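Community Help > Home & Cleaning > Floors and Mats
3 min read

How do I clean a foam exercise mat without it going all wrinkly?

Posted by tealkettle57

I have a thick blue exercise mat with rounded corners that lives on the tiles in our back room. I bought it secondhand in February and it needs a proper clean. It has a pebbly sort of surface and the grime sits down in the texture, mostly where feet go. I've been using those grey cleaning wipes, but when I push hard the top layer bunches up and I get creases across the middle. They mostly settle after a while but I'm worried I'm stretching it.

Is there a better way? I'd like to avoid soaking it, as we have no lawn and only a small balcony to dry it on. It doesn't fit in the bathtub flat. The label has come off so I can't look up what it's made of.

hostley_hill

Keep doing it on the floor. Tiles are good for this because you can mop up after. The bunching comes from pushing toward a part of the mat that isn't held down. Put your free hand flat with the fingers spread, close to where you're wiping, and wipe away from that hand in short strokes. When you get to the end of your reach, lift the cloth, move the hand and start again. Don't scrub back and forth.

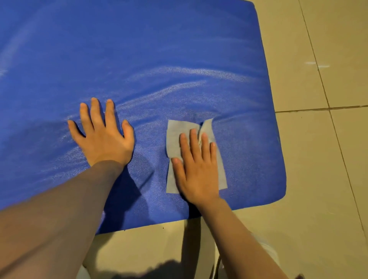

Wrongway Rhonda asked under this whether wipes are any good in the first place, as hers left a film that went slippery as soon as she started sweating. Mine did the same with one brand. I go over it a second time with a cloth wrung out in plain water, and that takes the film off.

For the grime in the texture, use a soft nail brush and a drop of dish soap in a bowl of warm water, in small circles. Two passes is usually enough. Do the underside too or you'll put it straight back down on whatever was stuck there. Prop it over the backs of two chairs to dry, and leave it at least 30 minutes before you turn it.

As for the creases, if they go flat again by themselves I wouldn't worry. If one stays, lay the mat out with the creased side up and put a few heavy books on it overnight. Don't use a hair dryer on it. I tried that on an old one and the colour went dull in a patch.

Proten

just hose it. mine gets hosed every summer and its fine

mudroom_mel

The hose is out, they said they have no lawn. Also some of these mats take in water at the edges and then smell for weeks.

I'd add that you should stay away from anything with bleach, and from vinegar if you don't know what the mat is made of. I used vinegar on a grey one and the surface got sticky. Test a corner on the underside first, whatever you use. And vacuum before you wipe, with the brush head on low suction. Half of what I thought was stained in turned out to be dust and dog hair.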